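Looking after a string instrument at home

Most of the work a violin, viola or cello needs between visits to a repairer can be done at the kitchen table with a clean cloth and ten minutes to spare. These tips were first put together for the parents of beginners in the Stescombe string group, but adult players keep asking for copies, so the whole lot is on this page now.

Wiping down

Wipe the instrument every time you finish playing. Rosin dust is easy to remove on the day and very stubborn after a month. Use a soft cotton cloth, an old T-shirt is fine, and keep one for the strings and another for the varnish. Wash both by hand without fabric softener, which leaves a film.

Wipe along the strings from the bridge towards the scroll, then under them, where the dust settles thickest. If the dust has already gone hard and sticky, leave it for a repairer. Do not use furniture polish, white spirit or surgical spirit on the body. Spirit will take varnish off in seconds, and touching it up costs far more than a clean.

The bow

Loosen the hair after playing until it just hangs free of the stick. Keep fingers off it. When a hair snaps, cut it close to the frog and close to the tip with small scissors – pulling it can loosen the ones beside it.

New rosin cakes are often too glossy to grip. Rub the surface lightly with fine sandpaper, 400 grit, and blow off the powder before you put it near the bow. After that, four or five strokes before a practice session will do. If a cloud comes off the strings at the first note, you have used too much.

Small bits and where to keep them

Loose accessories scratch instruments. A mute or a pencil rattling about inside the main case will find the varnish sooner or later, so give them a zipped case of their own with elastic loops inside. Cases sold for other trades do just as well as the ones in music shops and usually cost less.
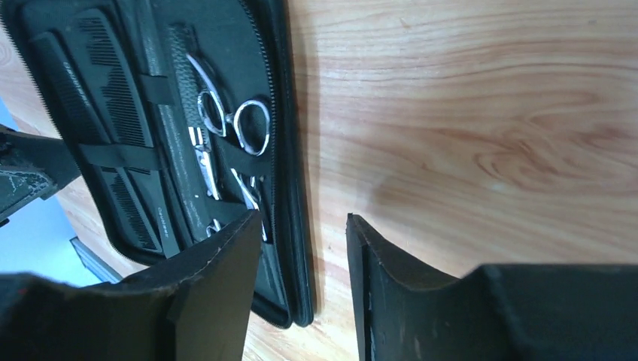 In mine I keep a spare set of strings, a soft pencil, small scissors, a cloth and a stub of peg paste. The old strings go in as well, coiled in the new set's envelopes, with the month written on the front. A used string that still sounds will get you through a rehearsal.

Pegs that stick or slip

Pegs slip in winter when the heating dries the wood, and stick in damp weather. For either, take off one string at a time, never all of them together, or the bridge will fall and the soundpost may go with it. Ease the peg out, put a thin smear of peg paste on the two shiny bands, push it back and turn it several times before refitting the string. Wind the string neatly towards the thick end of the peg.

If you have no paste, rub a soft pencil on a sticking peg, or plain blackboard chalk on a slipping one. Use very little chalk. It wears the hole.

The bridge

Look at it from the side once a week. The face nearest the tailpiece should stand upright, and tuning drags the top edge towards the fingerboard. To correct it, rest the instrument on your lap, hold the top of the bridge between fingers and thumbs and ease it back a little at a time. Homa Abbasi, who taught the first group, made every pupil learn this on a cheap violin before trying it on their own. If the bridge has already warped, take it in.

Damp and dry air

Keep the instrument away from radiators, sunny windowsills and the boot of the car. An inside wall is better than an outside one. A hygrometer inside the case is worth having, and between 40 and 60 per cent is comfortable. In a very dry room a bowl of water near the radiator helps a bit – a case humidifier helps more, as long as you wring it out properly.

Cellos

Put a rubber stop or a square of carpet under the spike on hard floors. Lay the cello on its side when you put it down, never on its front, and push the spike in before you carry it anywhere. Check the screw on the spike in June, before the summer concerts, and again when term starts.

Last updated October 2020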